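Watirora guest unit, ground floor. Walk-through Apr 1, 2022. Next one in June. Comments typed on the go, sorry for spelling.

**Entry and stairs**

- [x] Door closes and latches on its own
- [x] Handrail tight
- [ ] Step nosing. Top one lifting again, same spot as last time. Glue didn't hold, use screws.
- [x] Light over landing, new bulb

**Fire and alarms**

- [x] Smoke alarm, tested, loud
- [x] Extinguisher (Steltberg), gauge in green, tag current
- [ ] CO alarm. Chirps. Battery ordered, chase it
- [x] Exit route clear to back door

**Electrical**

- [x] Panel cover on, breakers labeled
- [ ] Breaker 2 label is wrong, says kitchen, it's the hall. Fix.
- [x] GFCIs trip and reset
- [ ] Vurkix space heater, rated 600 W, cord has a nick near the plug. Taken out of use, tag is on it

**Storage and shelving**

- [x] Tall shelf anchored to wall
- [ ] Load sticker gone from the low shelf. Should read 300 lb
- [x] Nothing stacked over head hieght

**Brick corner**

- [ ] Mop standing in the corner, handle up against the white wall. Wants a hook, somebody will kick the base
- [ ] Bottle on floor beside it, clear, red cap. Goes in the locked cabinet w/ the rest
- [x] Baseboards on both sides, no complaint
- [ ] Floor planks worn. Check for splinters by hand, gloves on
- [ ] Joints in the brick rough and crumbly in places. Get Dufour to quote repointing
- [ ] Plaster edge ragged where it meets the brick. Patch same visit

Brick corner, Watirora:

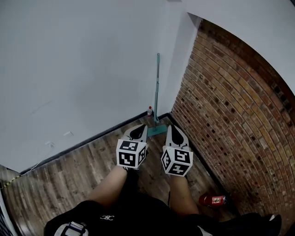
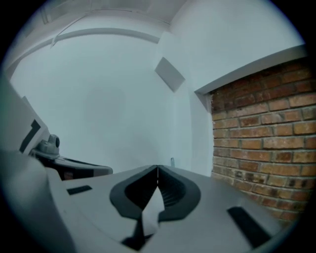
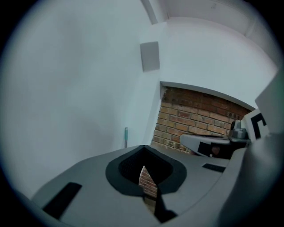
Dufour's last quote was $1,698 for the outside chimney only, so expect extra on top. Ask for lime mortar, not the hard gray stuff they used on the porch. Needs dust sheets down before they start grinding, and the smoke alarm covered while they work then UNcovered after (see last year).

**To close out before June**

- [ ] Screws for nosing
- [ ] CO battery
- [ ] Relabel breaker
- [ ] Mop hook, get teh long kind
- [ ] Heater: repair or dump, decide
- [ ] Load sticker

Copy goes in the binder by the panel.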